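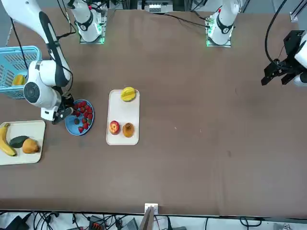 Training table, strawberries on the blue plate, trays either side.

Four months with the Millelico two-arm sorter – my review

Writing this on break so forgive the mess. We pack fruit platters and gift baskets at Culmont, 11 of us on the early shift, and management brought in the Millelico in the spring. Two arms on one table. A few people from other packing places have asked me if it's any good. Short answer, mostly yes, with some gripes.

Setup. Took longer than promised. Bolting the arms down was quick, the cables were not. Ours still run across the back of the table and hang in a big tangle underneath, and I've kicked them more than once. Buy cable trays before it comes. They don't include any.

Teaching it. You run it through the same move over and over with practice fruit, then clear the table and start again. Plan on 60 runs for each new layout, more if you have anything with a weird shape. Starfruit was a pain. Pears lying down, fine. Pears standing up, it used to knock them and now mostly dosen't.

Grip. Better than I expected. Two plain black fingers, and you can turn the squeeze down a lot. With real strawberries we still do the final placing by hand, I don't care what the sales guy said. One mushy berry and the whole plate goes back.

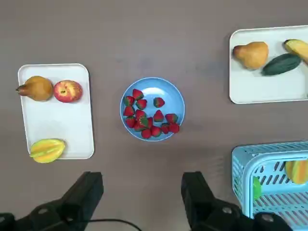 Gripper view over the plate. Starfruit in the left tray and in the basket.

The view from the gripper is the best part of the whole thing, to me. You get it on a screen by the table and can tell right away if it's lined up wrong. Wondimu Kumsa on our line figured out he could catch most misses from the screen without standing over the table. Saves his back.

Now the people side, which is what everyone asks. No layoffs so far. Almost a third of the reaching and sorting is off us, and my wrists thank me at night. But the job is different. Less talking. You used to have someone across from you all morning, now it's arms. Eldana Nigatu moved over to running the training table and got 4 weeks of being paid to learn it, good for her. The rest of us got one afternoon and a handout. Not enough! When it stops at 5 am and she isn't in, we stand there guessing.

Also the pace. Supervisors see it go nonstop and start looking at us the same way. Get your break times in writing before it shows up. We had to ask twice.

Support. Phone line picks up fast, they know thier stuff. Spare finger pads were slow to ship, ours came in August after we'd been taping the old ones.

Noise is fine. Quieter than the wrap machine.

Would I send it back? No. Would want more training for the whole crew and a shelf for those cables. 4 out of 5. Our Dinsa site gets one next, will update if they have better luck with the starfruit.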